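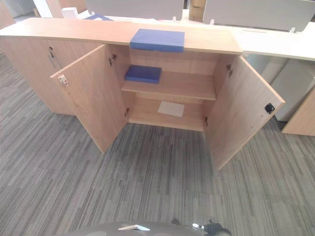
Notebook entry, 14/10/2018
Project Pirkholm – perception and door-state planning

The Driltberg planner was run on the low cabinet with both doors open. The purpose was to verify that the state estimator reports left and right doors separately. The previous build merged them into a single "open" flag, and the planner then chose approach paths through the right door.

Configuration: head camera only, point cloud capped at 1,000 points per door panel, hinge axes fitted from the upper and lower hinges on each side. The door angle is filtered over 3 frames.

Results: 37 runs logged. Both doors were labeled correctly in all but three. In those three the right door was merged with the carpet plane; the stripes appear to upset the plane fit at low angles. The blue object on the shelf was segmented without difficulty. The pale sheet on the lower floor of the compartment was not – it is too thin for the current height threshold.

Actions: lower the threshold for interior surfaces only. Rerun with the carpet mask from Honorato. The March calibration file is not to be used; it predates the new camera mount.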